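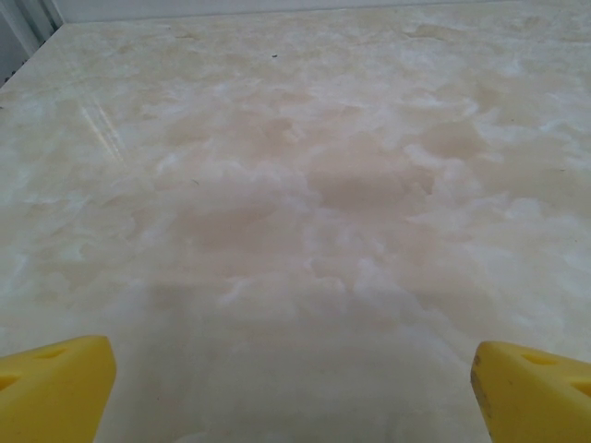 Iara Cisternas wrote in to ask whether stone-look tabletops show every fingerprint. Mine does, Iara, and I wipe it down way more than I'd like!

Anyway, welcome to my little gallery of desk stuff. I've been sorting out my wallet drawer since November — store cards, library cards, a punch card from Jolden that's 5 stamps along. The navy leather holder is my favorite of the bunch, mostly for the white stitching.

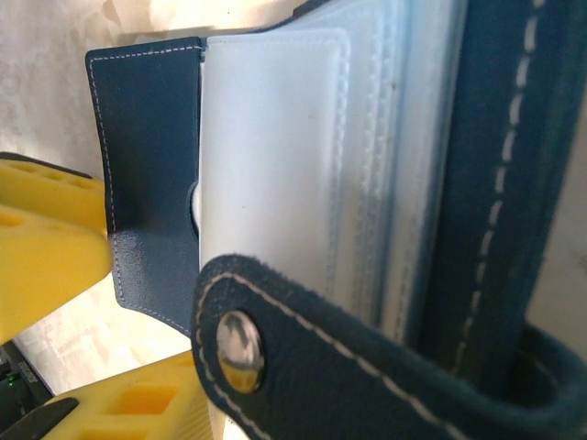 I got it at Doltorano and I'd buy the same one again. Next up is the coin tray, if I ever find the lid.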